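### 3.2 Small household items

The second group covers items that people keep on a desk or shelf and often find on the floor: timers, key rings, pens and small toys. We chose them from the Motent household inventory, which lists 3,440 objects by room and by usual storage place. An hourglass belongs to this group because it has no fixed resting position. It can stand on either end cap or lie on its side, and sand may still pass through the neck when it is lying down.

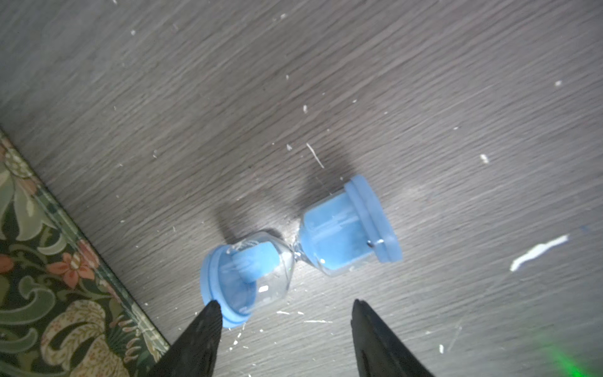

Items were sorted by size and by how easily they break. Glass items were given their own category, even when the glass was held between plastic ends. Owners in the Ouali survey said they would put such things away by hand before sweeping or moving furniture.

Bags form the third group. A soft bag changes shape as it is filled, so its outer size was noted twice, once empty and once packed. The tote bag was used in over 2,000 of the tidying records, more than any other container.

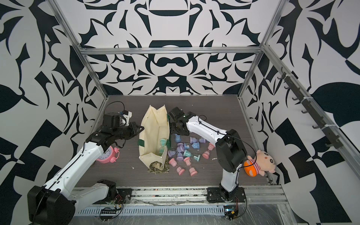

**Figure 4.** Tidying area with wood-grain floor, patterned walls and hook rail.

Hooks were recorded as storage places in the same way as shelves and drawers.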